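I gave Rewi's daily drawing challenge 21 days, and I still can't tell you what the daily part is for. The idea is that you post a creature every evening and strangers write its story. I posted 13. Three got stories, and two of those read like ads for Wiltell pens.
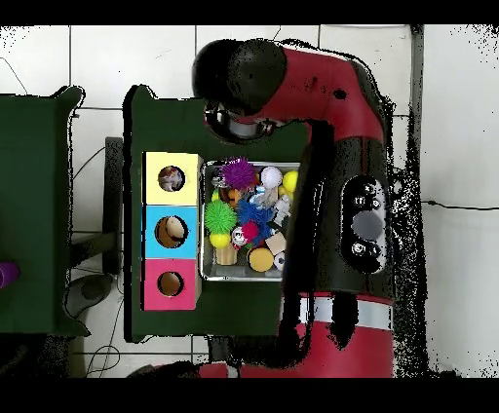
So does a daily deadline make you draw better? It made me draw faster, and my lines got sloppier after the first week.

The folks at Bistance swear by streaks. They would, they sell the streak app. My old sketchbook from March has 95 pages in it, done whenever I felt like it, and I like more of them. 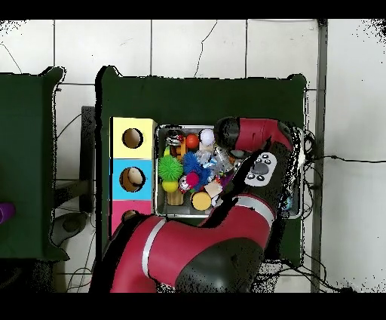 My best creature was Wutska, a landlord with too many knees. I built it from plain shapes, circles mostly, after a week of overworked fur. A shape-sorting box with a circular opening in each colored panel is about as much design as a monster needs. Wutska got no story at all.

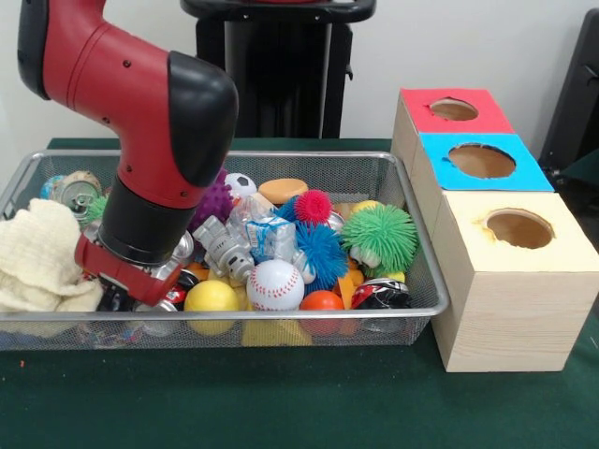
Red arm, mesh basket, crushed can.

I'll finish the month, grumbling, and then skip the next round.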